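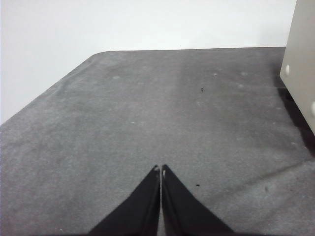 Attachment 1. Gripper tips, gray surface.

Posted in: Help Desk > Printing > Label Printers

Ticket: Zandar label printer skips every other label
Opened by: Rocío Paredes, Popescu mail room
Assigned to: Gianni Martinelli
Status: Closed (see last entry before reopening, please)

Rocío, first report
The Zandar by the outgoing shelf prints one label, feeds one blank, prints one label, feeds one blank. It has done this since the new rolls came in October. A roll is 200 labels, so I'm getting half a roll of addresses and half a roll of very expensive stickers. Wirkisard shows no error. Wirkisard never shows an error. I believe it would report "Ready" from the bottom of a lake.

Gianni
Thanks. Please turn it off, count to ten, turn it on, and print the test page from the front panel with no cable attached.

Rocío
Done. The test page is beautiful. It has a nice border. It was followed by a blank.

Gianni
Good, so it's the printer or the roll and we can leave the computer out of it. Could you run the gap calibration? Hold Feed until the light blinks 2 times, then let go.

Rocío
I held it until it blinked and let go. It fed a long tongue of blanks onto the floor, stopped, and showed code 68. The manual's list of codes ends before 68.

Gianni
The list in the box is for the older model. 68 means "media sensor can't find gap." Which sensor position are you in? There's a small slider under the print head with a notch for the middle and one for the left.

Rocío
Left. Was it supposed to be a choice?

Gianni
Depends on the roll. Your old labels from Otier had a black mark on the back, on the left. The printer read the mark. If purchasing switched you to plain gap labels there's no mark to read, and it guesses. Turn one over and see.

Rocío
No mark. Same part number on the box, same picture of a smiling parcel, no mark. Purchasing says they are "equivalent." I have asked them what they think a label is.

Gianni
Move the slider to the middle notch. Then in Wirkisard: Printer > Media > Type, change "Mark" to "Gap," and click Apply before OK. OK by itself closes the window and saves nothing. I've reported this. Then clear the queue and calibrate again.

Rocío
There were 13 jobs in the queue, all mine, all the same parcel. Cleared. Slider moved (it needed a fingernail and some language). Calibration fed a short strip and stopped with a steady light. Printed the morning batch with no blanks. The addresses sit slightly high but the scanner doesn't mind and neither do I.

Gianni
For the height, nudge Vertical Offset down one step at a time and print a single label after each. Leave Darkness alone. Everyone goes for Darkness.

Rocío
I had already gone for Darkness. Put it back. One step down on the offset did it.

Gianni
Closing. Resolution: roll changed from mark to gap, sensor and media type set to match. If a box of the old Otier labels surfaces from under a desk, all of this has to be done in reverse - so please use it for something else.

Rocío
There is a box under the desk. I'm writing DO NOT USE on it, by hand.

Was this thread helpful? Yes (13) No (2)
Tags: labels, blank labels, calibration, Wirkisard
We use cookies to keep you signed in and remember your language. Accept all | Manage preferences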